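Kamell Institute Reports New Method for Training Robots on Cluttered Surfaces

March 31, 2026

The Kamell Institute has released the results of a study on how robotic arms learn to pick up and set down household objects in crowded spaces. The method, named Geltora, was developed by the institute's manipulation group together with the software firm Cellateo. A paper describing the work has been accepted for presentation at a workshop in April.

Robotic arms trained in simulation often perform well when a single object rests on a bare table. Their performance tends to fall when other items stand close by, particularly items with uneven shapes or thin parts. A plan that is correct for the object itself may bring the arm into contact with something next to it. The usual remedy is to train on a very large number of random arrangements, which requires long computing times and still leaves some difficult layouts poorly covered.

Geltora takes a different approach to the selection of training material. The system begins with a small group of simulated counters and records the points at which an attempted motion fails. It then builds new arrangements in which the objects near the point of failure are moved, turned or replaced, while the rest of the counter is left as it was. The arm's control policy is trained on these variations before the next group of arrangements is introduced. The researchers refer to this process as local rearrangement.

In the study, the policy was trained on 525 simulated arrangements. A comparison policy of the same size was trained on an equal number of arrangements generated at random. Both were then tested on layouts that had not been used in training. The policy trained with local rearrangement completed 9 of 10 test tasks without touching a neighboring object. The comparison policy completed 3 of 10. Each task required the arm to grasp a named item, lift it clear of the others and place it at a marked location.

The group reports that the largest differences appeared in tasks involving items with narrow handles. Such items can be grasped in only a few ways, and the approach to each grasp is easily blocked. According to the paper, the comparison policy often chose a suitable grasp but reached it by a path that passed too close to other objects. The policy trained with Geltora more often selected a higher approach and a slower final descent.

Computing time was also recorded. Because the method changes only part of each arrangement, much of the information from earlier attempts can be used again. Cellateo, which provided the simulation software, plans to include the rearrangement tool in a later release. The institute will make the training arrangements available to other research groups under an open license.

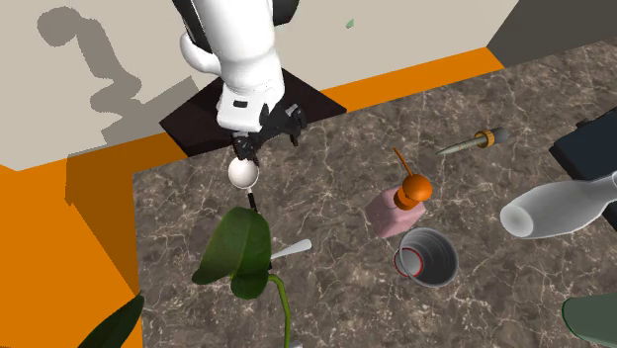

Plants remain one of the harder cases for the method. Leaves overlap and curve in ways that simple collision models do not represent well, and the simulator used in the study treats them as rigid shapes. The resulting estimates of free space can be too generous in one place and too strict in another. The difficulty is clearest in layouts where the working area of the gripper lies directly over foliage, as with the white utensil whose dark handle points down toward the green leaves, while the pink pump bottle and the grey metal cup stand on more open counter to the right. In layouts of this type, the group found that small changes in the height of the gripper had a greater effect on the outcome than changes in its angle.

The authors note several limits on the findings. All tests were carried out in simulation, and the number of test tasks was small. The study did not address soft objects, liquids or surfaces that move during a task. The reported results should therefore be read as evidence for the training method and should not be taken as a measure of how a physical arm would perform in a home.

A second phase of the project will transfer the trained policy to a physical arm at the institute's Keane laboratory. That work will use a set of common kitchen and bathroom items and will include flexible plant models in the simulator. The paper and supporting materials will be posted on the institute's website at the time of the April workshop.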